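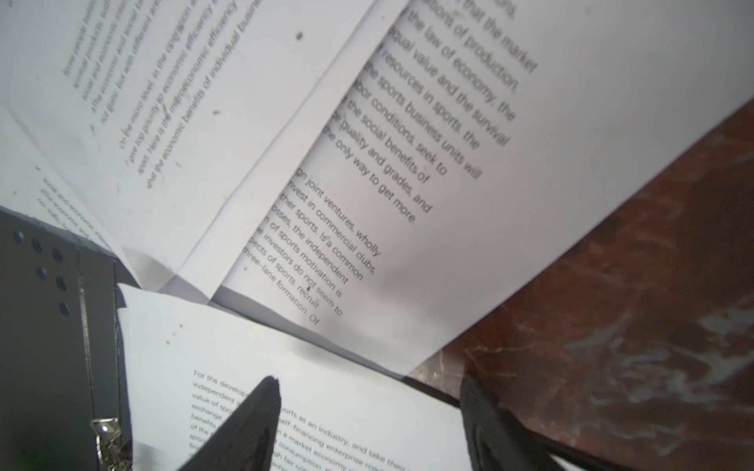
The paper pile, Tuesday evening. Sports economics, two font sizes.

1/ I have decided to clear the desk. The desk has been asked for its views and has responded by producing more paper.

2/ What you're looking at is from the layer I call "printed in March with good intentions." It's all handouts for the evening course I signed up for at Weltcombe, which was advertised as Sport and Money. I thought there would be more sport. I thought there would be more money, come to that.

3/ The sheets in this pile are about whether sports can stand on their own feet as a business. One of them has the phrase "self-financing enterprise road" on it. I have been on that road. There's construction and no exit.

4/ The big-print one says something "is the fittest," or possibly "is a common" something. I've now read it properly and it's "Is a common." With a capital I. Starting a sentence. I respect a sentence that shows up without a subject and just gets to work.

5/ Also on the big sheet: "the law of economy." Just the one law, apparently. Would have saved me a lot of trouble in college.

6/ And my favorite, "three-lane formation." I've thought about this over two cups of coffee. A swimming pool? A bowling alley? A very cautious cavalry? If you know, please keep it to yourself, I'm enjoying the cavalry.

7/ Sorting system so far. Left side of the desk: keep. Right side: recycle. Floor: things I've picked up, read half a line of, and put down again with a thoughtful look. The floor is winning.

8/ Someone asked why I don't just scan everything. I did try. I have an app called Itent that files your papers for you. It filed 12 pages of this course under "Recipes." I went and checked in case there was a recipe. There was no recipe.

9/ Update: found the rest of the stack under a Trnka catalog. 29 more pages. The catalog is for garden hoses. I don't have a garden. Keep pile.

10/ The small-print sheet has "independent" and "value of" and "benefits" on it and I can feel my eyes sliding off every one of those words. The print isn't even that small. It's the kind of paragraph that makes itself smaller when you approach.

11/ The large-print sheet, on the other hand, is perfectly easy to read and I understand it exactly as well.

12/ "The investors do not seem to." Okay, I dropped the "e" off the front of that, the line starts somewhere else, but I'd like it on a mug. The investors do not seem to. Me neither, guys.

13/ A reply wants to know if this is a translation. I suspect so. I suspect it has been through a couple of languages and picked up a little something in each, like a suitcase with stickers. The instructor says it's "a classic of the field." The instructor says this about all the readings.

14/ Dinner break. Ate at the keep side of the desk, so a few of those pages are now being reconsidered.

15/ Back. Bought a binder from Asier, the stationery place by the bus stop. It claims to hold 70 sheets. It holds 70 sheets the way I hold a plank, so not for long and with a lot of shaking.

16/ Should mention that the binder needs holes punched in everything and that I own a hole punch. I know I own it. It's somewhere beneath the paper it's supposed to punch.

17/ Some of you have strong feelings about putting pages in order. These ones have no page numbers. I've tried matching the end of one sheet to the start of the next and there are at least four ways to do it, all equally convincing. In one version the joint ventures come before the commercial clubs and in another they come after, and the argument holds up the same either way.

18/ Current standings. Keep: a lot. Recycle: one envelope, and the envelope had a nice stamp, so I took it back out.

19/ Found the hole punch! It was in the kitchen drawer with the batteries. It's jammed, with a little wad of paper in it. I unfolded the wad. It says "market."

20/ Going to bed. The desk can be seen in one corner now, if you know which corner. Class is Thursday and the reading is whichever one of these I spill something on first.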